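Keeping your memory sharp after 60: do the training apps do anything?
Forum: Books, Brain and Ageing > General

fenlandreader
Saturday, October 10, 2020

I turned 63 this year and I've started walking into rooms and forgetting what for. My daughter bought me a year of Tinevex, the brain training app. I have done 90 sessions and my score has gone from 200 to 321. I am clearly better at Tinevex. I can't say I'm better at anything else. Has anyone found that it carries over into normal life?

marrowfat
Reply

I did Prelent for most of a year, the one with the coloured tiles. Same result as you. Very good at tiles, still lost my glasses. I stopped paying and joined a library reading group instead. It costs nothing and you have to remember the plot for a month. 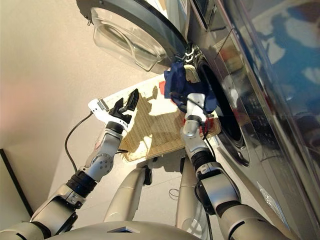

oldquarto
Reply

My own trouble is with the small jobs, the ones you start and leave. Names I can manage. I put the washing on and come back an hour later to find I never pressed the button. What helped was a rule: the machine door stands wide open, like the one in the photo with the clear round glass, until I am ready to start the wash there and then. If it's shut, it's running. I don't think an app would have taught me that.

fenlandreader
Reply

That's useful, thanks. But isn't it a way round the problem? I wanted to get the memory itself back.

oldquarto
Reply

At my age I'll take the way round.

tidewrack
Reply

I disagree with most of this. I've used Tinevex for two years and I follow conversations better in a noisy room. My husband noticed before I did. You can't do 90 sessions and write it off. The Lodhi book on memory in later life has a chapter on this and the author says to give it a good deal longer.

marrowfat
Reply

I've read the Lodhi book. It also says to learn a language, and that chapter is twice as long. Two years is a long time, tidewrack. Did you change anything else? New hearing aids, more sleep?

tidewrack
Reply

I did get hearing aids, yes. That was last November. The improvement started before that.

marrowfat
Reply

Well, you can see why I asked.

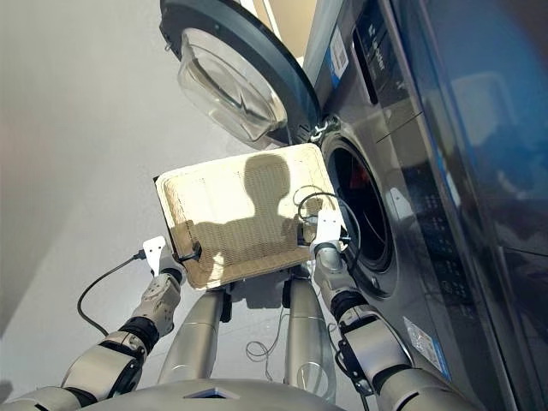
Washing machine with the door open and a beige padded mat held up near the drum.

gorsebank
Reply

Retired pharmacist, no expert on brains. My advice to anyone worried is to see the GP before buying anything. Thyroid, B12, some tablets and poor sleep can all make you foggy, and a blood test is a good place to start. Forgetting why you came upstairs is very common. Getting lost on a road you know well is a different thing and should be looked at.

fenlandreader
Reply

No getting lost so far. I'll ask for the blood test. I have a flu jab booked so I can mention it then.

oldquarto
Reply

Write it down or you'll forget to ask. I mean that kindly.

tidewrack
Reply

Agree with gorsebank on the GP. Still keeping my subscription.

marrowfat
Reply

Since people asked by message, these are the things I do now. All cheap.

1. Reading group, one book a month. I write half a page on each before we meet.

2. Jigsaws in winter. The Gadness ones with 1,000 pieces are a decent size for a card table. 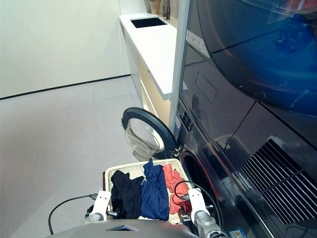 3. Learning a poem by heart. I do a verse a week and say it over while I'm doing the housework.

4. Walking with a friend, no phone.

gorsebank
Reply

I'd put number 4 first.

fenlandreader
Reply

I'll try the poem. Any suggestions for something short that rhymes?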